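Subject: Re: [delwood-house] Replacing the dish rack in the shared kitchen
From: Apinya Ongart
To: delwood-house list

Khurram Bukhari wrote:

> Hi all,
>
> After the July meeting I said I'd look into the dish rack. My
> proposal is that we buy the Jekby two-tier, the steel one. It
> drains straight into the sink, it holds twice what ours does,
> and the maker says it will take 300 plates before anything bends.
> I think the gray plastic one has had its day. Things fall
> through it, the tines are too close together for bowls, and the
> counter underneath never gets wiped because people don't want to
> unload the whole thing to do it.
>
> If there are no objections I'll order it out of the kitchen
> money, which stands at 176 dollars.
>
> Khurram

I have an objection, or at least I have some questions before we spend the kitchen money.

First, twice the capacity. Twice the capacity of what, measured how? I read the Jekby page and the photo shows saucers, all the same size, lined up like a store display. We own maybe four plates that match. We have mixing bowls, jars, two of Yeom's enormous soup pots and a lot of lids. I would like to hear from one person who has put a soup pot in the thing. The page boasts 2,135 reviews and the ones I read were mostly by people who had just opened the box.

Second, the 300 plates. We have never had 300 plates. I don't know what that number is supposed to tell me about a rack that will spend its life holding mugs.

Third, I don't think the tines are the trouble. They are close together on purpose, so plates stand up. Bowls go at the end, or they did until we started using the end for everything else.
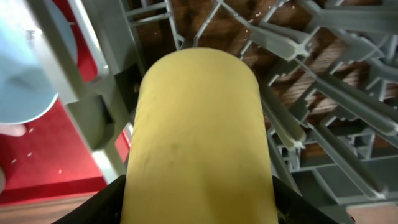
Apinya Ongart
Kitchen rota, second floor

The big yellow thing standing in with the tines takes up more room than any bowl in the house, and it's scuffed enough that I wouldn't want it next to a clean glass anyway. Look through the bars as well. Those are crumbs on the wood. A steel rack will sit over crumbs just as happily as a plastic one does.

On that point I agree with Khurram that the counter isn't getting wiped. I don't agree that a new rack fixes it. The two-tier weighs more, it has a second level to unload, and it has feet that go down into the sink. If people won't lift a light plastic rack, I can't see them lifting that. The old Tromgate one was steel too, for those who remember it, and it left rust rings that took me most of an evening to get off.

So my counter-proposal, which costs nothing:

Only dishes go in the rack. Anything else gets taken out and put on the shelf by the window, and if it's yours, please come and get it.

Whoever empties the rack in the morning lifts it and wipes under it. It takes 5 minutes, and I've been doing it on my days for a year.

Soup pots get dried by hand and go back on the hook. Yeom, I'm sorry, I know you hate this one.

Let's try that for a month. If the rack is still a mess at the end of it, I'll stop arguing and Khurram can order what he likes - though I'd still want to see the return policy first, and I'd still want somebody to measure the sink. The page gives a width for the rack but nothing for the feet.

Khurram, could you hold off on the order until people have had a chance to answer?

Apinya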